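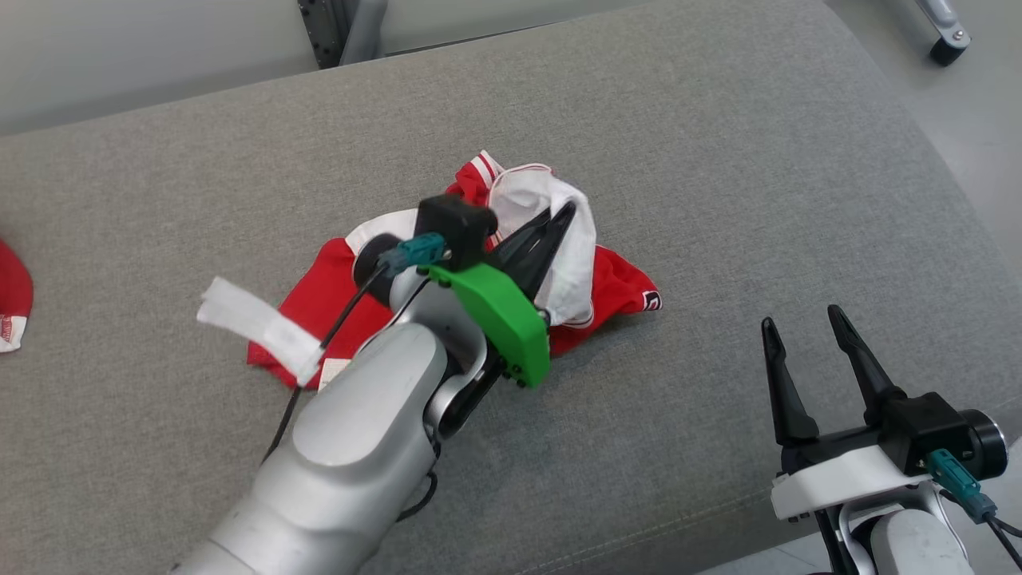
The Big Red Sort-Out: A Summer Gallery from the Kit Room

July
By Roxana Mosquera

Every summer, once the last game is played and the last orange peel has been swept out from under the bleachers, the Triketti kit comes home to be gone through, and every summer I tell myself it will take an afternoon. It took most of two weeks this time! I've been looking after the shirts for longer than I care to work out, and I still get a little sentimental about it. So many of you have asked what goes on in there between seasons (and whether we've found your sweatshirt) that I thought I'd put together a page of the whole business, with a few words to go with each part. Get yourself something cold to drink, because I do tend to go on.

The pile
Things come back in grocery bags, in pillowcases, in the trunk of somebody's cousin's car, and they all get tipped out together. I used to try to be orderly from the start. Now I let the pile be a pile for an hour and just pull from the top.

Red and white
Our colors haven't changed since we played on the lot behind Valderrama Street, though the red certainly has. Put a shirt from each batch side by side and you'd swear they belonged to different teams. I'm fondest of the older, softer red, the one that has gone a bit tomato.

Finding the shoulders
My mother taught me to fold a shirt by looking for the shoulders first, and I've never found a better way. Take hold of both seams, give it one good shake, lay it face down and smooth it with the flat of your hand. With a slippery jersey you may have to do the smoothing twice, and with the long-sleeved ones three times, and then they slide off the stack anyway.

White trim
Oh, the trim. It picks up everything: grass, clay, the dye from a new pair of socks. A soft toothbrush and plain bar soap will get most of it out if you go along the edge and not across it. Mercedes Tello swears by lemon juice and a sunny windowsill, and her son's shirt was the brightest on the field all spring, so I'm not going to argue.

Patches and badges
Please, please turn your shirt inside out before it goes in the wash. I re-stitched a good many loose corners this summer, sitting by the door with the radio on, and it's pleasant enough work for the first dozen. The old sewn patches hold up beautifully. The iron-on ones from the Fesutska tournament have started to curl, and I'm afraid those won't see another year.

The caps
Caps don't fold, and anyone who tells you otherwise has ruined one. We nest them, one inside the next, with the bills all pointing the same way, and then stand the whole row in a long box with tissue at the end so it doesn't slump. Sweatbands get wiped with a damp cloth and left overnight with the lid off.

Names in collars
A laundry pen, the inside of the collar, your last name. It takes ten seconds. I have four shirts here marked only "Danny," and we have never to my knowledge had four Dannys.

Mending night
We did the mending over two long evenings with the windows up, and I want to thank everyone who brought a needle, and also those who brought only pie. Underarm seams are where our shirts go first. A small backstitch in doubled thread will hold, and if the thread doesn't quite match, well, it's under your arm.

Stacking by size
Youth sizes go on the low shelf where the children can reach them, adult sizes up top. The final tally was 148 shirts fit to wear, which is more than I expected after the winter we had with the leaky closet. The big Arnex tubs have been worth every penny, and the lids still snap.

Too far gone
A few went to the rag bag. I always cut the buttons off the old coaching polos first, and I keep a square of the red from any shirt that has been with us a long while. There's a quilt coming, someday. I have the squares in a hatbox and no plan whatsoever for the pattern.

Lost and found
Still waiting for their owners: one gray sweatshirt (adult medium, thumbholes chewed), a pair of shin guards with stars drawn on in marker, a single very small cleat, and a lunch tin I have washed twice and would rather not discuss. Come by any evening before eight and have a look through the basket.

What's next
New shirts are on order for the under-tens, and the spring bake sale brought in $460 toward them, with a gift of $500 from a family who asked me not to say who they are. They know how I feel about it, as I cried on their porch. We're hoping to reach $700 more before the season starts so that we can replace the goalkeeper shirts too, the yellow ones having turned a color I can't put a name to.

If you have any Triketti shirts in the back of a drawer, even ones that haven't fit since you were twelve, I'd love to have them back for the shelf or the quilt. Leave them in the bin by the side door, and tuck a note in with your name and the years you played. I read every one of those notes, and the longer the better.

Questions about kit or lost items: leave a message for Roxana at the clubhouse desk
© Triketti Club, Fesutska. Please ask before reusing pictures or text.
Back to top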